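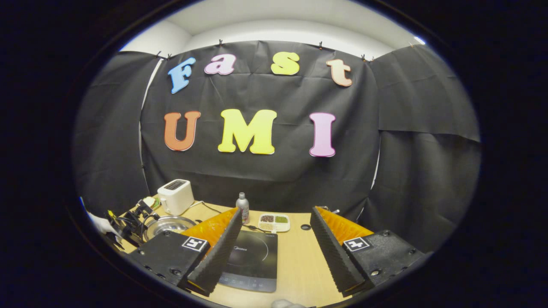

Limescale and the shared boiler: an interview

The heating engineer at Pacheco looks after the plant at Ustthorpe, a block of flats supplied by 2 boilers in a single basement room. Most of the faults reported there in winter come down to water quality.

"People ask for a new pump," the engineer says. "Usually the plate heat exchanger has scaled up and the flow has dropped. The pump is fine."

The supply is hard. Pacheco fitted a Zornach softener on the cold feed in June and set the service interval at five months. The meter read 3054 litres at the first salt refill.

"I would have liked a shorter interval, but the resin held up. You test the hardness at the outlet – before and after regeneration – and write both figures down."

Is descaling with acid still worthwhile? "On a plate exchanger, yes. On old pipework I would leave it alone. The scale may be sealing a pinhole."

The Teltono controller logs return temperature only. The engineer wants a second sensor on the flow side, and has asked for one in next year's budget.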